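Corinne Halvorsen
@corinneh_sets
Thread

Notes from the April reset at Pillgate. Mostly about volumes, friction and why the new blue problem reads harder than it is. Long, mute as needed.

1/
Background for anyone new: I set two walls at Pillgate and one at Altby. A reset means everything comes off, gets washed, and goes back on in a different order. Volumes come off too. People forget that volumes are movable. They are big boxes screwed to the wall.

2/
We had 42 problems to put up in total. I was responsible for the gray wall. Nizar Awad took the slab and the easy circuit. Bhupendra Mittal forerun everything and complained about most of it, as he should.

3/
The long blue volume has been in storage since the old cave closed. It is heavy enough to need two people and a strap. Hung on a slight slope, it changes the whole wall, so it went up first and the holds were fitted to it afterward.

4/
Finish matters more than shape on a volume like this. Matte with a little texture is what you want. It gives a palm or a shoe something to press on without turning the entire thing into one large hold. Texture also wears unevenly. Where feet have skated over it for a couple of years you get shiny patches, and shiny patches change the grade.

5/
Crux position on the blue problem, from the climber's side. Left hand on the small dark one, right hand on the mint one at the top edge.

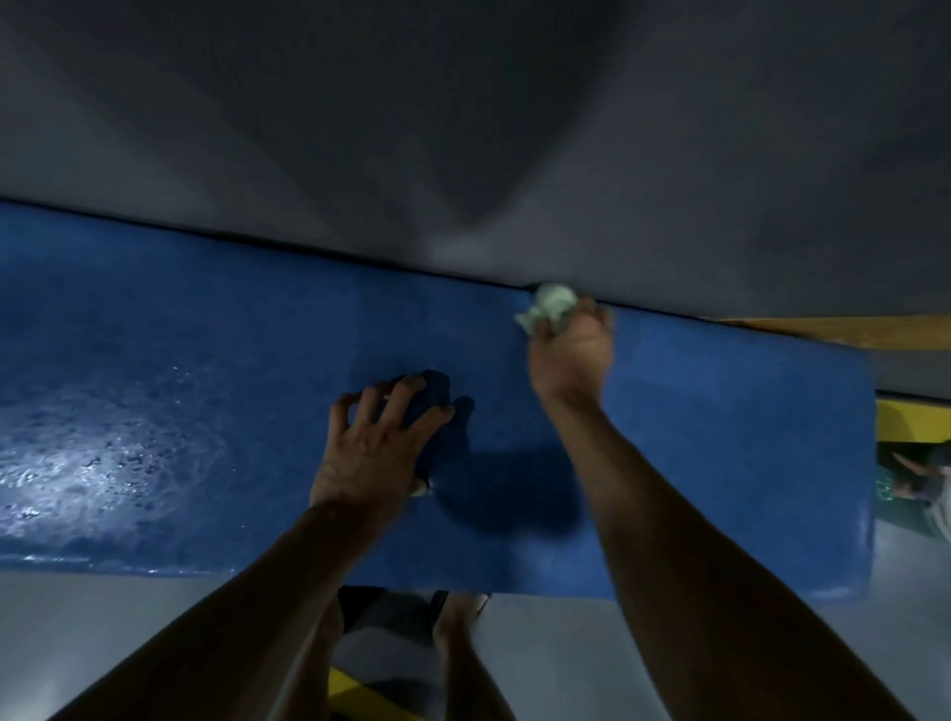
PROBLEM NOTES – GRAY WALL, BLUE VOLUME

6/
Left hand first. The dark blue hold is nearly the same color as the volume under it. Two forerunners reached past it on their first look. I considered swapping it for a yellow and left it. Chalk marks the spot soon enough anyway, and there is already a smudge just under the fingers.

7/
It is a small rounded hold. Fingers over the top, thumb underneath. If you crimp it you lose it. Open hand, weight low, elbow in. The hold rewards patience with your hips far more than finger strength.

8/
Right hand is the pale green one on the seam between volume and wall. Irregular, knobbly, a number of ways to take it and one good one. I turned it four times before settling. A few degrees either way and it becomes a jug or a coin toss.

9/
On seams generally: a hold placed where volume meets wall needs checking after the volume is fully tight. Tighten the volume second and it can shift under the hold and leave a gap. Gap means spin. Spin means a comment card.

10/
Glare. The left part of the volume throws a lot of light back and looks almost wet from the climbing position. Jitendra Pathak asked if someone had spilled something on it. It is a reflection. I put my hand flat on it after he asked and it was dry. The overhead lights on that side could come down a notch and I have put in the request.

11/
The gray above the volume is blank on this line. Deliberate. If your eyes go up there looking for the next hold, you are ahead of yourself. The next move is right along the volume toward the squared end, and the corner itself is in.

12/
Yes, the corner is in. Yes, the right-hand face is in. All volumes are in for all problems at Pillgate unless there is tape on them. This has been the rule for as long as I have worked there and I still get asked five times a session.

13/
Grade. I put it at the top of our 5 band. Bhupendra says low 6. Nizar did it in approach shoes and declined to comment. We will leave the tag as it is for two weeks and look at what people write on the sheet.

14/
Hardware, for the setters who keep asking: Stemden bolts throughout, hand-started, then driver on low, then a final quarter turn by hand. I do not trust the driver's clutch on anything a shoulder is going to hang from. Anti-spin screw on both crux holds.

15/
Washing log for this reset: 978 holds through the tubs. 2 cracked and binned. One of those cracked in my hand, so check your old screw-ons.

16/
Brushing. Please brush the green one. It has enough knobbly bumps to pack with chalk quickly, and packed chalk is slick. Soft brush, short strokes. The volume itself gets a dry cloth only. Wire brushes go nowhere near it – I will find out.

17/
Reply to Eugeniusz Wasilewska, who asked if shorter climbers can make the reach to the green: yes. Get the right foot up before you go. Flat foot on the wall works, toe on the low start hold works better. If you go from two low feet it is a long way for anyone.

18/
Also asked: can it be done by matching the dark blue hold. Technically. There is room for perhaps a finger and a half of the second hand. I watched Jitendra do it and it added a move and took off some skin.

19/
The Altby wall is next. Smaller volumes, steeper angle, and I am taking the Solís slopers out of the box for the first time in a year. Notes when it is up.

20/
Tape for the circuit tags is back in stock at the desk. If a tag is hanging off, tell the desk or stick it back yourself on the start hold, left side.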